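Automation | Features

At Skernance, teaching starts with a hand-held gripper. An operator squeezes it through the task while the wrist camera logs finger width and path. Elvia Rosales recorded 529 runs in September and kept 84 percent of them. Most of the rejects were approaches made too fast, with the fingers closing before they were level with the work surface.

Her rule is to start each run with the fingers open and low, then hold for a beat.

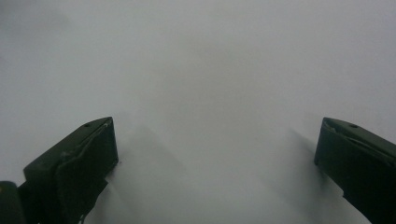
Jacinto Contreras would drop the hold, arguing that 42 of his own runs without it trained just as well and took less time to record.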